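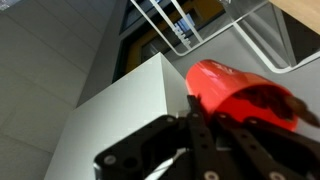 Butcher-block countertop

A butcher-block countertop is a kitchen work surface made from strips of solid wood glued side by side under pressure. It is used for food preparation and for setting down everyday items such as cups and bowls, and is often fitted next to a run of stainless steel that holds the sink.

Construction

Three patterns are common. Edge grain shows the long narrow sides of the strips and is the usual choice for counters. Face grain shows the wide sides and marks more easily. End grain shows the cut ends - it is the hardest wearing and the most costly. Lebrun, a maker of kitchen worktops, lists edge-grain slabs in depths of 644 and 800 mm. Both are trimmed on site to suit the cabinets below.

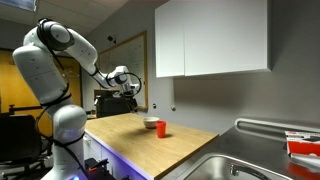 Can a hot pan be set down directly on butcher block?
Direct contact should be avoided. Heat can scorch the wood and break down the oil finish, so a trivet or a folded dry cloth is placed under the pan.

Joint with stainless steel

Wood changes width with the humidity of the room, while steel does not. Where the two meet, a narrow gap is left and filled with flexible sealant. The cut edge of the wood is sealed before fitting, as water from the sink side tends to collect there. The Sturnis fitting guide calls for a gap of 4 mm and a yearly check of the sealant, preferably in July, when indoor humidity is high in many regions. Screws into the cabinet pass through slotted holes that let the slab move.

Plastic cups and glazed bowls do not normally harm the finish. Standing water does, and a wet rim left overnight may leave a pale ring. Light rings are sanded out by hand along the grain and the area is oiled again. 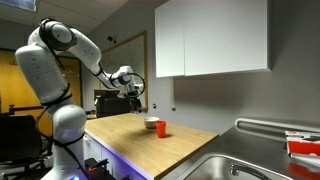 Finishes

Food-safe mineral oil is the simplest finish and is renewed when the surface looks dull. Hardwax oil lasts longer between coats. Varnish resists water well, but a damaged patch is harder to repair.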